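About Us

Starkau Musical Theatre is a nonprofit producing company and training school for singers, dancers and actors. The company was founded by Solomiia Romaniuk, who continues to serve as artistic director, and presents 3 full productions each season in the 339-seat Holovko Playhouse.

Our Mission

Starkau exists to stage musicals of high quality at prices local families can afford. The repertoire includes established Broadway titles as well as new work — most recently Bimness, a chamber musical developed in our own writing workshop.

The School

The Starkau school enrolls 200 students in evening and weekend classes. Instruction is given in voice, tap, jazz, acting and stage management under the direction of Jui-lin Tai, Head of Training. Admission to the performance track is by audition, held each April. Students receiving tuition support from the Gukanov Fund are selected on the basis of financial need.

Productions and Wardrobe

All costumes are cut, fitted and altered in house. Productions suitable for touring run 90 minutes without intermission and may be booked by schools and civic theaters. 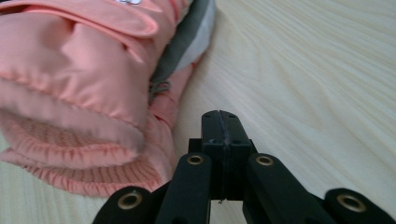 Booking requests should be addressed to the company office and should state the preferred dates, the size of the stage and the expected audience.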